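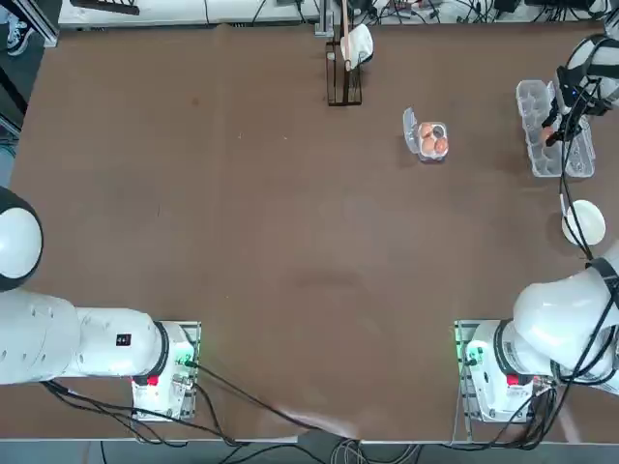 **How far should a delivery van's battery be charged overnight at the Brindale depot?**
To 80 percent on most nights, and to full only before a route longer than 99 miles.

The new default takes effect in September and covers all 18 Botemier vans on the Akport chargers. Drivers don't need to change anything at the plug. The limit is set in the fleet software, and dispatch raises it when the next day's route calls for it.

Vans plugged in after 9 p.m. go to the back of the queue. Total site draw is capped at 800 amps, so a late van may still be charging when the first shift loads — check the dash reading before signing it out.

Cabin preheat now runs off the charger. It starts 18 minutes before the scheduled departure and stops if the cable is pulled.

Bhat Fleet Service will update the onboard charge controllers during regular tire rotations. Until a van has been updated, its dash will show the old range estimate, which reads high in cold weather. Use the figure on the route sheet.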